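Floseck Packaging Notes
@floseck

Short thread on reading dry pet food labels, mainly the parts people skip. I draft label copy for a living and the same questions come up every April when the new ranges go out.

The ingredient list is in descending order by weight at the point of mixing. Fresh meat goes in with its water. Dried meat meal goes in without. A food that lists "fresh chicken" first can end up with less chicken protein in the finished kibble than one that lists "chicken meal" second.

To compare two foods, work on a dry matter basis. Take the moisture figure off 100, then divide the protein figure by what is left. Wet and dry foods can't be set side by side any other way, and two dry foods can shift places once you do it.

"Crude" in crude protein refers to the test. The lab measures nitrogen and multiplies by a factor. It says nothing about how digestible the protein is.

Crude fibre has the same problem. The method misses most of the soluble fibre, so a food with beet pulp reads lower than it should.

Ash is the mineral residue left after burning a sample. No one adds ash. A high number usually points to a lot of bone in the meal.

"Complete" is a defined term. It means the food can be the whole diet for the animal and life stage named. "Complementary" means it can't. Treats are nearly always complementary, and so are a fair few pouches that look like dinner.

All life stages is a stricter claim than adult. The recipe has to meet the growth figures, so calcium and protein run higher than a grown cat needs. Fine for most cats, but check with a vet if yours has kidney trouble.

Chinese packs put this on the front more plainly than ours do: 全价 for complete, 全期 for all stages, four characters in large type.
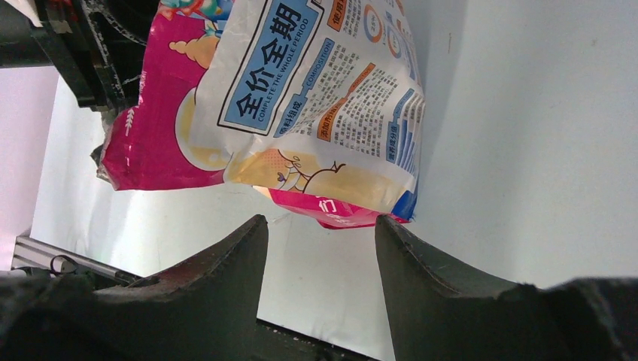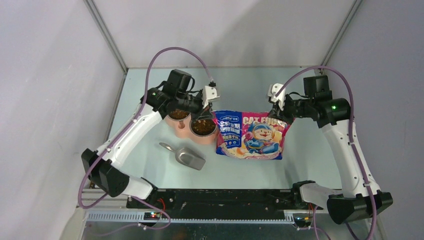

Nélida Daza replied asking whether the feeding table can be trusted, as her cat had put on weight following it to the gram.

Treat it as a starting point. The tables are worked out from body weight and an assumed activity level, and an indoor neutered cat tends to sit under that level. Weigh the food on a kitchen scale, weigh the cat once a month, and adjust by small steps.

Cups are worse. Kibble density varies by recipe. I tried one scoop, levelled off, across the Oltum and Mangundap dry ranges and the weights differed by about 15 per cent.

Energy density is the figure to look for. If it's on the pack it will be in kcal per 100 g or per kg. If it isn't, email the maker. Dinby answered me the same afternoon with a full sheet.

Additives are given per kg of food. "Vitamin E 300 mg/kg" is the amount added, and whatever was in the raw ingredients comes on top. Added vitamins fade in storage, so makers put in more than the animal needs at the start.

The best before date assumes a sealed bag. Once opened, fold the top down tight and keep it in a cool cupboard. If you tip it into a tub, keep the bag as well. The batch number is on it and you'll want that if there's a recall.

Next thread will be on wet food, gelling agents first.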